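4. Hands-On Trial of the Kunberg Two-Arm Starter Service

4.1 What is on offer

The Kunberg service is sold to small teaching labs as a bundle: the loan of two arms with grippers, a setup visit, a set of written exercises, and a year of help by phone and email. Our interest in it grew out of the survey reported in Section 3, where many of the people who wrote back told us that they had the room and the students for this kind of work but had no idea how long it would take to get going. We felt the kindest thing we could do for those readers was to take the service ourselves, at the Clonden lab, and write down what it was like to live with. The version we reviewed is the one described in the supplier's handbook dated 24/10/2018, and readers who are offered a later one should check our remarks against it.

The setup visit was handled by Gwion Wogan, who was patient with all of us and stayed well past the hour he had planned to leave. The arms were running before he went home. What took longer was learning to move both of them in the same small space without fear of a bump, and we would gently suggest to the supplier that the handbook give this its own chapter, with a few easy drills before the first real exercise.
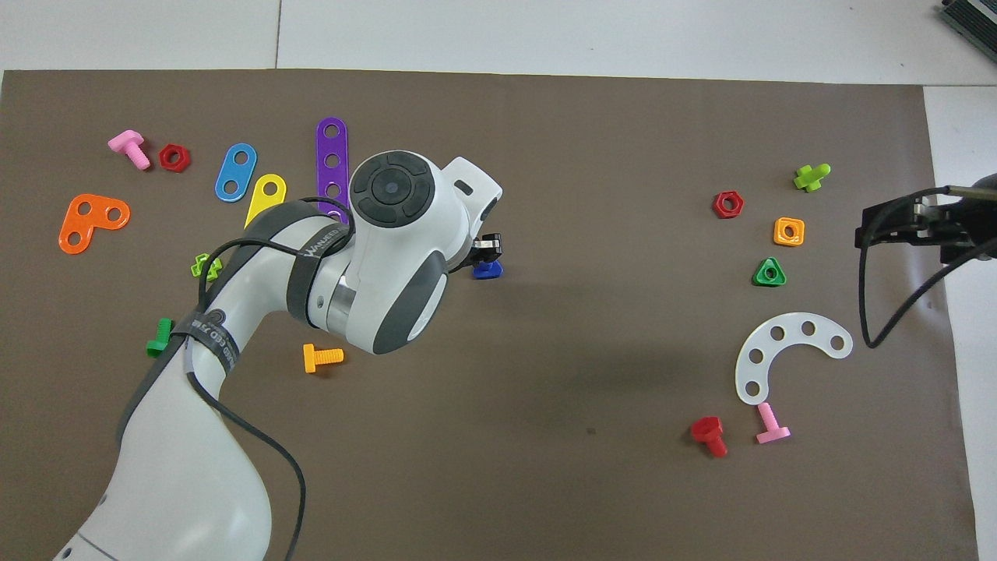 Figure 5. Sorting exercise with toy construction parts, Clonden lab.

We ran the sorting exercise over most of August, with Kenna Forsyth and Heledd Humphreys taking turns at the controls and Emlyn Morris keeping the log. In all we recorded 1,396 attempts to pick up a part, and a try was counted as good only if the part was lifted clear and set down where the operator meant it to go. By that rule 84 percent of the tries were good. We had hoped for a little more, to tell the truth, but the figure takes in everyone's first clumsy mornings, and we did not think it would be fair to a future buyer to leave those out.
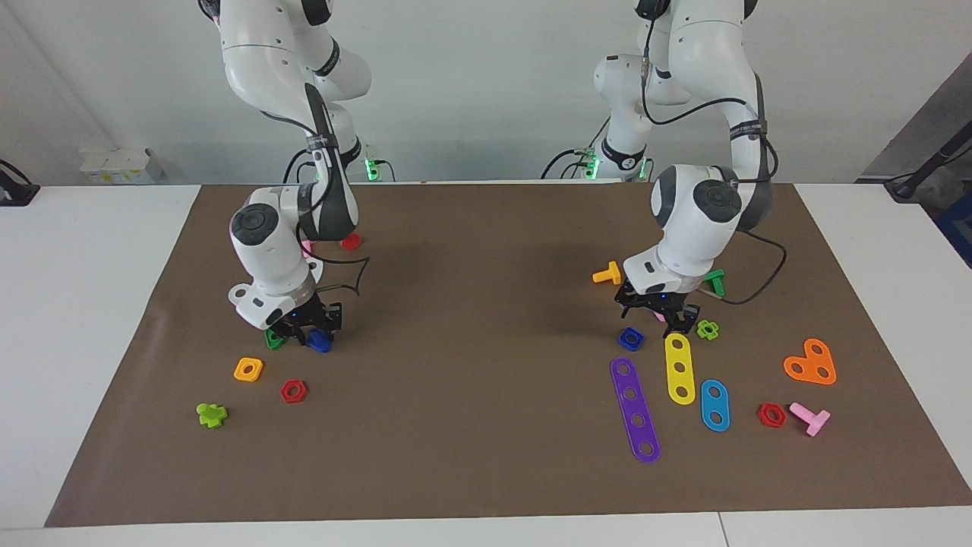 The exercises themselves are the part of the bundle we came to like best. They begin with one arm and one part at a time and work up, at a comfortable pace, to tasks that keep both arms busy. A lab can follow them with very plain materials, and we did -- a brown mat on a white table, and bolts, nuts and flat perforated bars of the bright plastic sort found in a child's building set. Flat pieces such as the long purple bar ask for a different approach from a nut or a bolt, and the handbook's advice on how to come down on them was worth reading twice.

Support was good on the whole. Delyth Phillips, who handled our calls, sent us 98 pages of added notes after we asked for help with the second exercise, and though that was more than we needed, the pages on gripper speed saved us a good deal of trouble. The bundle from Lultley, which we discuss in Section 5, comes with shorter notes and a quicker reply by phone. Readers who already own arms may also want to look at the Harries plan, where the exercises can be bought alone.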